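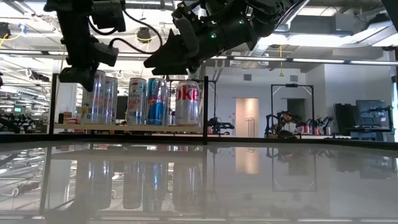 Five on the shelf, with a tall silver one at the left-hand end.

Plamitz Can Collectors: Frequently Asked Questions

New to can collecting, or thinking of coming along to a swap? Have a read through these first. If your question isn't covered, drop us a message through the contact page and one of us will get back to you.

What sort of cans do you collect?

Drinks cans of every kind! Soft drinks, beer, iced tea, coffee, tonic, coconut water, those strange little tomato juices you get on planes. Some members stick to a single country or a single decade, and a few collect only one flavour (Buppha Kaewmanee has a whole spare room of lychee). You don't have to pick a theme, and plenty of us never have.

Do I need a big collection to join?

Not at all. One can is enough, and we've had people join with none and go home from their first meeting carrying a bagful. Our biggest collection is just over 4000 cans and belongs to Krishnamoorthy Lobo, who started with a ginger beer he liked the look of on a camping holiday.

Full or empty?

Empty, nearly always. Full cans look lovely but they're heavy, and the acid in the drink can eat through the lining in the end. A leak can spoil a whole row of its neighbours, and cola does terrible things to carpet. If you do keep full ones, stand them on a tray and check them every month or two.

How do I empty a can without spoiling it?

Most of us open them from the bottom so the ring pull stays in place. Make two small holes in the base with a sharp awl or a bottom opener, one on each side, then let the drink run out into a jug. Wear a thick glove on the hand that's holding the can. Fizzy drinks should be well chilled first and not shaken on the way home - Anong Chantharasri's kitchen ceiling still has a cream soda stain. Rinse with warm water, shake, rinse again, and leave it to drain overnight on a rack.

My can has a dent. Is it worth keeping?

If you like it, yes. Small dents on modern aluminium can sometimes be eased out from the inside with a bent rod and lots of patience, though you need a fair-sized opening to get at them. Old steel cans are harder work. Please don't throw away a dented can from before ring pulls without showing it to someone first!

How should I display them?

Narrow shelves are best, one can deep, so everything can be seen. Keep them out of direct sun. Reds and oranges go first, and you won't notice until you pick one up and find the back is twice as bright as the front. Bathrooms and unheated sheds are bad news for steel, which rusts along the seams. Tall cans and short ones look good mixed together, but if you're building shelves, measure your tallest can and allow a bit extra so that you can tip it out.

What about dust?

A soft make-up brush, dry. For sticky cans use a barely damp cloth and no washing-up liquid on older paint.

Where and when do you meet?

In the upstairs room at the Bavudance, on Serner Street, from 7 pm. Dates go up on the noticeboard page. There's also a big swap every March with 36 tables, and it's the best day of the year by miles. Doors open at 10 am and the good Japanese cans are gone by lunch.

How does swapping work?

One for one, unless you both agree something different. No money changes hands at ordinary meetings. Tables at the March swap can buy and sell as they please.

Can children come?

Yes please! Under-16s need an adult with them. Duangjai Onsri runs the junior table and always has a box of spares for new starters.

What is the Srisuk list?

Our members' catalogue of Thai soft drink cans, sorted by flavour and then by size. It has 54 pages so far. Nantana Yensuk looks after it, so send any additions to her with a clear photo of the front, the back and the base.

Can I post cans to another member?

You can, and empties travel better than you'd expect. Wrap each one in kitchen roll, slide it into a cardboard tube or a snug box, and fill the gaps with crumpled paper.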